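The window that wouldn't let go

So I promised a post about the robot breaking the window, and then I put it off for most of February. It's a little embarrassing. Also I wanted to be sure we knew what had happened before I started typing about it, and for a while we had three different explanations floating around the office and I believed all of them at one point or another.

Quick catch-up if you're new here. I work at Gindden, which is small and mostly does household tasks for robot arms: drawers, doors, faucets, and since last fall, windows. The way we teach the arm is that people do the task themselves wearing a harness and holding a pair of hand-held grippers, and the grippers get tracked while they do it. Then all of that goes into Previer (our software for lining everything up and cleaning it), and the cleaned recordings go into training. I do a bit of everything. Some days I wear the harness, some days I sit with Previer and swear at it.

The arm is a Mekis, the mid-size one, on a stand. We have a practice window for it, a real sash in a real frame bolted to a steel rack, in the downstairs room of the Stojanovska building. No glass in the practice one, thank goodness. There's a clear plastic panel where the glass would go. Remember that, it matters later.

What went wrong

It was about four in the afternoon and we were running the close-the-window task. It had been going okay! Not great, okay. The arm comes in from the right, gets hold of the edge of the sash, swings it toward the frame, lets go, and pushes it shut. What it had been doing more and more that week was letting go late. You'd see the sash get close to the frame and the fingers would still be wrapped around the edge, and then at the last second they'd open and sort of scrape out of there. We all saw it. We talked about it. Somebody put a note on the whiteboard that said "late release??" and we kept going.

Then on this one run the fingers didn't get out in time. The sash came in with the gripper still on it, the gripper got pinched between the sash and the frame, and the arm kept pushing. It should have stopped right there. It did not stop right there. There was a crunch, which was one of the fingers, and then a much louder pop, which was the lower hinge coming out of the rack along with two of its screws. The sash dropped at the bottom corner and swung out on whatever was left holding it. The plastic panel bowed and snapped back. If that had been glass I think I'd be writing a very different post.

I hit the stop. I'd love to say I hit it instantly but I watched the video later and it was a good long moment, I was standing there with a mug in my hand like a tourist.

No one was hurt. The person nearest was well outside the tape. But the sash did swing over the tape line, and we all stood looking at that for a while.

The first explanation, and why I liked it

The first idea was that the gripper motor was sticky. Easy to believe, easy to fix, nobody's fault. So we took the broken finger off, put on a new set, ran the open and close cycle over and over on the bench, and it was perfect. Snappy. I was weirdly disappointed.

Second idea: the policy just hadn't seen enough examples of letting go. We had over 3000 window recordings by then, so that seemed unlikely to me, but "get more data" is the answer to everything around here and I've given up arguing with it. We started planning another round of recording. I'm glad we didn't get very far, you'll see why in a second.

The third idea came from me, by accident, and I'm going to brag a little. I was in Previer scrolling through a recording for no good reason and I noticed that the right gripper's finger reading and the right gripper's position didn't agree. The position showed the hand already backing away from the sash. The finger reading said the fingers were still closed. Which would mean the person was pulling the window back open, and they weren't. You could watch them not do it.

So I measured it. The right-hand finger signal was running 123 milliseconds behind everything else. I checked another recording, same thing. I checked one from before the holidays: nothing, perfectly lined up. And the left hand was fine in all of them.

If you've never worked with this stuff, that may sound like a tiny number. It's plenty. A window sash moves a good distance in that time when somebody gives it a normal push, and the whole trick of this task is letting go at the right moment. We had been carefully, patiently teaching the robot to let go late. It learned exactly what we showed it.

Where the lag came from

This part took longer than finding it. The position of each gripper comes from one source and the finger opening comes over a cable from another, and Previer matches up the clocks. There's a setting for how much to shift the finger signal, one for each side. We had swapped the right cable for a longer one plus a little adapter box, and someone had figured the adapter would add a delay and typed in a correction to cancel it out. Perfectly reasonable. Except the correction got entered with the wrong sign, so it didn't cancel anything, it piled on top.

And Previer did have a check for this! It just compared the left hand to the left hand and the right hand to the right hand from the previous session, so the first bad session got a yellow warning, which got clicked away (by me, I looked, it was me), and every session after that matched the bad one and went green. I felt sick when I saw my initials on it. I've clicked away a lot of yellow warnings in my life and I am trying to be a different person now.

The part that bothers me more

The late release is a data problem and it's kind of interesting. The arm not stopping is the thing I lost sleep over.

The force limit on the Mekis had been raised. A while back we were doing a sticky drawer and the arm kept stopping halfway, so the limit went up for the drawer. It was supposed to be a per-task setting. It was saved in the wrong place, so it applied to everything, and the window task had been running under drawer limits the whole time. Two separate mistakes, weeks apart, that had nothing to do with each other until the fingers got stuck.

We changed a bunch of things. Force limits now live with the task and the arm refuses to start if a task doesn't have one. The tape line moved back, and it's measured from the farthest the sash can swing if it comes off, not from the reach of the arm. Whoever is running the arm keeps a hand on the stop and does not hold a mug. Yellow warnings need a second person to clear them. And there's a clap test at the start of every recording session – you tap both grippers shut together and open them again before doing anything else, and if the left and right don't line up with the motion, you don't record. It takes no time at all and I'm mad we weren't doing it from day one.

Then we had to decide what to do with the old recordings. In theory you can shift the right-hand signal back and everything's fixed. We tried that and it mostly worked, but there were some sessions where the lag wandered, and I didn't trust them, so those got tossed. That meant going back to recording windows. Real ones too, upstairs, since I'd been complaining for ages that the practice window is too easy and swings like butter.

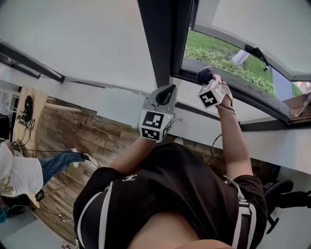
I had forgotten how much your shoulders hurt after a morning of this. Reaching up with a gripper strapped into your routine is fine for the first bunch, and then your arm starts getting lazy and you start doing the task differently, more of a shove than a swing. I made a note to keep window sessions shorter. Tired people let go late too, as it happens, and I don't want to hunt that one down in Previer next month.

Cables are still my least favorite thing. The new rule is that any cable that gets swapped has to be written down with the side it's on, and the clap test gets run before and after. Last week that caught a loose connector on the left side, so I'm counting it as a win.

As for the arm, it's back on the practice window with the new fingers and a lower limit. We bolted the hinge through the rack this time instead of using screws. It stops early a lot now, sometimes when the sash just brushes the frame, and getting a clean close out of it is slow going. I'm fine with slow. I'll post some numbers once we've retrained on the fixed recordings, and I still owe a couple of you an answer about the faucet thing – I haven't forgotten, it's in my drafts.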